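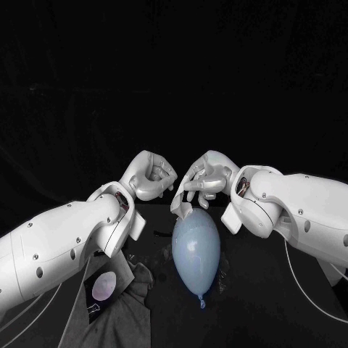
Re: [Itham Paper Crafts] Paste for the lantern walk, and other questions

Home | Threads | Members | Search
Filed under: Lanterns & Papier-Mâché
7 replies

Hello everyone, and a special hello to the new people who joined after the July picnic! I meant to answer this on Tuesday and then the peaches came in all at once, so please forgive me. Mafalda asked:

> Hi all, first message from me. I've signed up to help with the
> children's table and I'm a bit lost. Do you use flour paste or
> white glue? Mine from last year grew spots in the closet. Also,
> do the lanterns have to be round, and how do we light them if
> the kids are little?
> Thank you so much,
> Mafalda Bettencourt

Mafalda, you are very welcome here, and everybody's lanterns have grown spots at one time or another. I lost a whole goose that way (a big one, with a neck I was very proud of). I'll take your questions in order, more or less.

Paste

I grew up on cooked flour paste and I still love the feel of it, but for anything you want to keep past the fall I'd use white glue thinned with water until it pours like cream. If the children are very small and likely to taste it, go with the flour, stir in a good spoonful of salt, and let the lanterns dry somewhere airy for 4 days before they go near a closet. My sister in Fairclough puts hers on a cake rack by the window and gives them a turn whenever she walks past.

Shapes

Goodness no, they don't have to be round! We've had fish, turnips, a teapot, and one very handsome boot. A balloon is just the easiest thing to start on. Thin white paper over a pale blue one looks sweet even half done, and I like to leave it bare down by the knot so there's an opening to work with later.
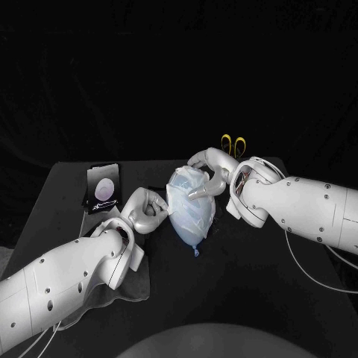 Lights

Battery tea lights, please, for all ages. The walk down to Roromdale bridge is dark and the little ones swing everything they carry. I have a shoebox full from last year and would be so glad to pass them along. Bring a stick for the handle if you've got one with a nice fork in it, and wear real shoes, the bank gets muddy by the second gate.

Warmly, and with far too many peaches if anybody wants some

Share (4) | Reply to list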